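Blackcurrant cuttings: water or compost, and do they need a lid?

Asked by Shivam Sachdeva in Fruit and Veg
1,739 views

I have two old blackcurrant bushes on my plot at Trindside and may have to give it up next year, so I want to take cuttings home. My neighbour says to stand them in a jar of water on the windowsill until they root. The leaflet from the garden centre says to push them straight into the ground. Which is it? Also, should they be covered? I have no greenhouse, only a cold back porch and a small bed along the fence. The bushes still have most of their leaves on.

Gunnlaugur Grímsdóttir
Straight into the ground. Blackcurrants are about the easiest thing there is to root and you don't need water, rooting powder or a cover. Wait until the leaves have dropped, so late October at the earliest, and any time up to the end of winter if the soil isn't frozen.

Pick shoots that grew this year, pencil thick, and cut them to 200 mm or a bit more. Cut straight across below a bud at the bottom and on a slant above a bud at the top, then you won't plant them upside down. Leave all the buds on, as you want shoots coming from below the soil. Push them in so that only two buds show and firm the soil with your foot. Leave them there for a full year before you move them.

Check the old bushes first for big bud. If the buds are fat and round in winter, it is a mite, and you'd be taking it home with you. In that case buy new plants.

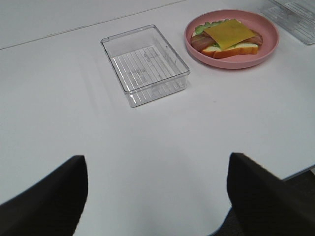

If you can't get to the bed on the same day, wrap the cuttings in damp newspaper and keep them in the porch. They will be fine for a week like that. Mine went nearly three and still took. Label them if you have more than one sort.

Bundgaard
water works too, did mine in a jar. the roots are brittle though and i lost half when potting up. change the water or it smells

Shivam Sachdeva
Thanks both. The buds look normal so far but I will check again once the leaves are off. Going with the bed by the fence.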